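New in the shop: the Menov folding power bank

We're so pleased this one has finally landed! The Menov is the slim power bank Beatriz Meireles has been carrying on her train journeys since August, and she's had two full phone charges out of it every time, with a bit left over for her earbuds. It weighs 222 grams, folds flat and has its own short cable tucked into the side - no more digging about in the bottom of your bag. The lead comes in grey or green, and the guarantee runs for 12 months. Haoran Lü is already asking for a bigger one, and we've passed that on to Nogueira, who make it.

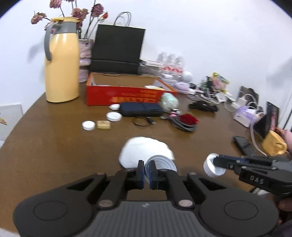
On the brown wooden table, by the pale wall.

More than 776 of you joined the waiting list, so first orders go out in the order you signed up. Reply to this email if you'd like to change your colour.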